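Plumgate Furniture Wax, 555 ml tin

I mix this one myself in the back of the shop, and it's the wax I reach for at home too! It's beeswax and a bit of orange oil, soft enough to scoop with a rag even in January. One tin does almost 32 chair seats (I've done a lot of chair seats). Rub it in with the grain, leave it overnight, then buff with an old T-shirt. It smells great for a day or so and then settles down.

$38 a tin, or get 3 and I'll throw in a Landry buffing cloth. The next batch ships 4th March. 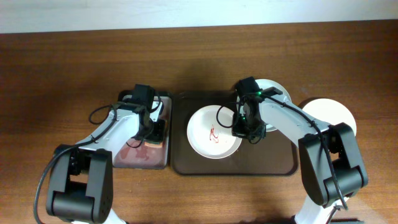
Can I put it over old varnish?
Sure, as long as the varnish isn't flaking. Wipe it down first and go thin.

Noémie Fortin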